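Notebook, December - madder and alum, second round

Started at the sink before 8 with the Trosell wool, which I'd left soaking overnight. 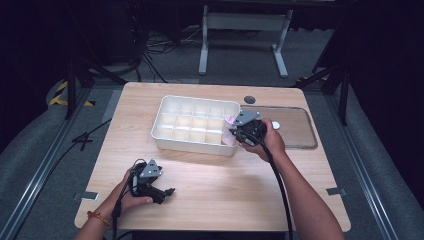 The madder is working so much better than last month! I kept the bath at 60 C this time and didn't let it creep up, and the first skein came out a real brick red, none of that brown we got in the November batch. I could have danced. Ebere had been telling me for weeks that the heat was the trouble and I kept blaming the water (sorry, Ebere).

Recipe, so I don't lose it: 200 g wool, 37 g alum, 21 g cream of tartar. Mordant for an hour, cool in the pot, rinse once. Madder at equal weight to the wool, ground in the old coffee mill, soaked overnight in a stocking so there's no grit in the fiber.

Skein 1 - one hour in the dye. Brick red, very even.
Skein 2 - same bath straight after. Softer, more like salmon, and I love it.
Skein 3 - same bath plus a pinch of chalk. Deeper again, a bit streaky where the ties were too tight. Tie looser!!

The Khúc silk is a different story. It took the color fast and then half of it rinsed out in the sink. Lorena Aravena thinks silk wants a longer, cooler mordant, overnight at room temperature, and she's dyed a lot more of it than I have, so that's going in tonight with fresh alum. If it holds I want to try the silk and the wool in one bath and see how far apart they land.

Light test: snipped a length from each skein, taped them to card with the lower half covered, and put them in the south window. Check in 2 weeks. Please don't move the card, even if you need the sill for seedlings.

Low on chalk. Lorena is ordering from Fotgate anyway and will add a bag. The exhausted bath is in the lidded bucket by the door - don't pour it out, I want to try it with iron.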